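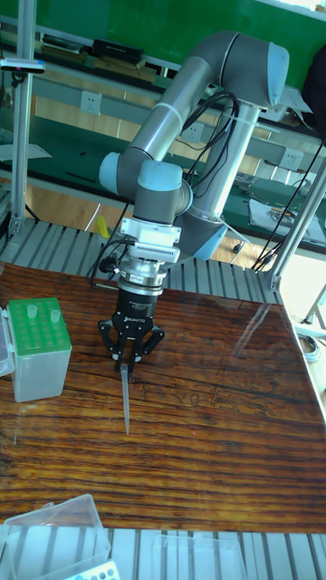
Hervé Carré would like it known that a tip box with two tips in it is a full-sized box, takes up full-sized space, and will be reported to him as "running low" by somebody who has been using it for a week. He wrote this on our draft proposal, next to the paragraph where we had said the teaching lab did not have a storage problem. We took the paragraph out.

Where Do the Tips Go? A Study of Pipette Tip Storage at the Rurthorpe Teaching Lab
Final report, second-year project

1. Background

Pipette tips come to Rurthorpe loose in bags of 1000 from Biltetti, or already racked in boxes, which cost more and are therefore kept in the Maillard room with the good stapler. The loose ones have to be put into racks by hand. This is a job for students, and until September it was a job for whichever student had most recently annoyed someone.

Our question was modest. We wanted to know why the lab always has plenty of tip boxes out and never has a box of tips. Our original title had the word "optimization" in it, but we dropped it after the first session, when we spent most of the time looking for lids.

2. What we did

We followed 20 boxes through 16 practical sessions. Each box got a strip of tape with a letter on it. Boxes were checked at the start and end of every session, and we wrote down how many tips were in the rack, whether the lid was open or shut, and where on the bench the box had ended up. One of us also kept a column headed "remarks," which is not reproduced here on advice.

We did not tell people what we were looking for. This made very little difference, as two people with clipboards staring at a box of plastic tips do not suggest many alternatives.

3. What we found

3.1 The nearly empty box

Most boxes were never finished. They got down to a handful of tips, and then someone fetched a new one. When we asked why, the usual answer was that they didn't want to run out halfway through a plate. This is sensible for each person and terrible for the shelf. By the end of the sixth session we had a row of boxes holding two or three tips apiece, all of them officially in use.

A rack with only a couple of tips standing in it is also harder to read than you'd think. The holes are all the same, and clear plastic against a green rack is easy to miss when you are tired or facing the window. Three people told us a box was empty when it wasn't. One of them had written EMPTY on the tape.

3.2 Lids

The lids on our boxes are clear and hinged, and they fold right back. An open box needs nearly twice the room of a shut one, so where you put it matters. The best place we found was the left edge of the table with the lid folded out to the left, where nothing else wants to be.

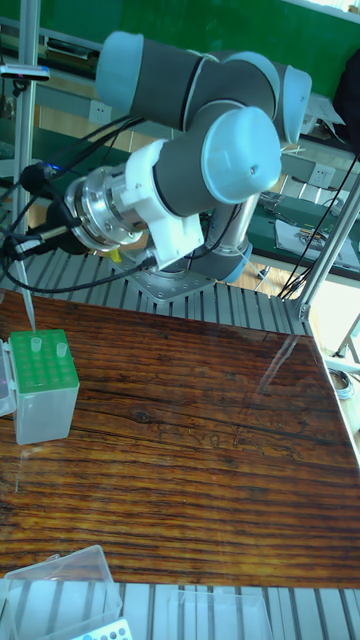
Put the same box in the middle of the bench and the lid lands on whatever is already there, usually the tube rack or somebody's notes. People then shut the lid to get their notes back, forget, and reach for a tip through it. We recorded this more often than we are willing to print, and some of the cases were us.

3.3 Refilling

Racking loose tips by hand took our fastest volunteer 50 minutes for a stack of boxes that she described afterward as "personal." Speed depended mostly on conversation. The quickest racker was also the one who dropped the most on the floor, and floor tips go in the bin, so her advantage was partly imaginary.

3.4 The other plastic

Clear containers without labels are a separate problem and possibly a separate degree. Every bench collects them. We found that once a lidless clear box has been sitting beside a tube rack for two sessions, people assume it belongs to the tube rack and will defend it.

4. Changes we tried

We put a "finish me first" card on the shelf and stood the low boxes behind it. This worked until the card fell down. Flidstead, our partner lab, keeps one tray for part-used boxes and merges them before every session, so we copied that. It takes one person a few minutes with clean gloves, provided nobody mixes sizes. We mixed sizes once.

We also taped an outline on each bench for the box and a second, wider one for the open lid. The wider outline was immediately used for coffee in the corridor sense, meaning people stood around it and asked what it was for. After that they did put the boxes there.

5. Limitations

The tape came off box K in the ninth session and off box C in the tenth, and we are fairly sure we put them back the right way around. Box Q left the study without notice. If it is in your locker, the Maillard room would like it back, with the lid.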